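Sorting markers by colour: a thread on bins, caps and where the pens go wrong.

Posting in parts, numbered, as the notes are long and I'd like people to be able to reply to one bit without quoting the lot. 1/

Background. We get through a lot of markers and highlighters at Wukgate. They live in a drawer, then in a heap, then on the table, and by March the heap had taken over. Stock sheet said 2395 across the building. The cupboard said otherwise. 2/

Tyyne Manninen asked for a system that could be explained in one sentence. The sentence is: put it in the bin of its own colour. The rest of this thread is what happens to that sentence when it meets a purple marker. 3/

BINS

Three of them, in a row along the back of the table: blue, orange, yellow. Translucent plastic. I wanted opaque with printed labels and was overruled by Onni Kiiskinen, who was right. The colour of the bin is the label. Labels peel. 4/

Translucent has a second advantage, namely that you can judge the fill level from the side. It works better for the orange and yellow than for the blue, which is darker and has to be looked into from above. If you're buying, hold the blue one up to a window first. 5/

Keep the bins touching. Gaps between bins collect caps. 6/

THE TABLE

Light wood, butcher-block strips. Good surface for this. A pale top shows every colour we own, including the yellow highlighters, which vanish on white laminate. The grain is busy enough to be annoying if you're after pencils, but markers are fat and read well against it. 7/

Spread everything out flat before you put anything away. People skip this and work from a pile, and a pile hides its bottom layer until the end, when everyone is tired. Caps on before anything else happens. 8/

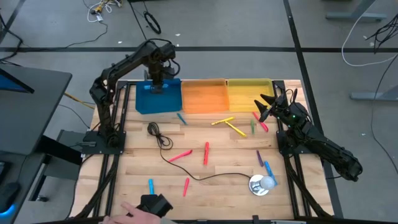
COLOURS THAT HAVE A BIN

Blue goes in blue. Light blue also goes in blue. Yellow goes in yellow. I mention light blue only as I've had two separate messages asking whether it needs its own container. It does not. 9/

Teal goes in blue as well. I know. There is a faction at the Pluststead office that files teal under green, and they're welcome to it, but they have a green bin and we haven't. 10/

COLOURS THAT DON'T

Pink, red, green, purple. This is where the one-sentence system needs a second sentence, and the second sentence took us longer to agree than the first took to write. 11/

Rule as adopted: warm colours to orange, so red and pink go there with anything actually orange. Green goes to yellow. Purple goes to blue. Each follows its nearest neighbour on a colour wheel, near enough. 12/

Salmon pink is warm and goes to orange without argument. Bright pink is the awkward one, as it sits close enough to purple that people hesitate over it. Don't hesitate. Pink is pink. Orange bin. 13/

Green to yellow draws the most complaints. The case for blue is as strong on paper. The case for yellow is that the yellow bin would otherwise be the emptiest, and I dislike buying three bins and using two and a half. 14/

HIGHLIGHTERS

Same bins as the markers. We tried a separate box and it lasted until somebody needed a highlighter. A highlighter is a marker with a wider tip and people reach for it by colour like everything else. 15/

One practical problem. A translucent barrel takes on whatever is underneath it, so judge it on something pale, and not under a warm desk lamp. Under the overhead tubes they're fine, although a glossy top throws the light back at you in streaks. Move your head. 16/

Check under and behind cables. A pen that rolls will keep rolling until it meets something, and a long black cable on a table is a very effective pen stop.
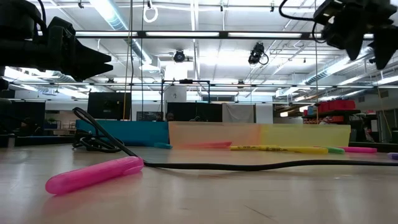 I'd put the cables through a clip at the table edge if it were up to me, and it may yet be. Until then the cable gets a look before anyone declares the table clear. 17/

CAPS

Go by the cap if the cap and barrel disagree. Usually they disagree because someone has swapped caps, in which case test on scrap, put the right cap back on, and then sort. Do not sort first and promise to fix it later. 18/

A loose cap goes in the bin of its colour along with the pens. It isn't rubbish until you've emptied that bin and found nothing bare. We threw out a handful early on and then spent an afternoon with uncapped pens wrapped in cling film. 19/

DEAD PENS

Three strokes on scrap paper. If the third is still patchy, it's dead. Dead pens go in the recycling carton by the door and never back in a bin, however briefly. A dead pen in a bin will be picked up, tried, cursed and put back by every person in the building. 20/

The carton goes to Udport when it's full. They take barrels and caps together, so there's no need to strip anything down. 21/

PACE

First full sort took two of us 8 sessions, spread out, and came to a shade under 2000 usable pens. The difference between that and the stock sheet is dead pens, pens that were never there, and the contents of Onni's coat. 22/

It goes quicker if you clear one colour at a time. Taking whatever is nearest feels efficient, but you change your mind about the destination with every pen and the error rate goes up. Blues first, as there are always most of them, then yellows, and leave the arguments for the end. 23/

Drop from low over the bin. From a height they bounce off the rim and you're picking them up off the floor. 24/

REPLIES SO FAR

To the person asking where the bins are from: Kinnunen, the shallow ones. The deep version is the same footprint but you lose the bottom third to arm length. 25/

To the person asking about black markers: we keep them at the whiteboards, where they get used, and they don't come through the sort at all. If yours do, I'd give them a bin of their own. 26/

To the person asking why not a fourth bin for green and purple: the table is wide enough, and Tyyne has it on the list for the next order. Rule 12 stands until it arrives. 27/

Correction to 12: brown goes to orange. I'd forgotten we had any. 28/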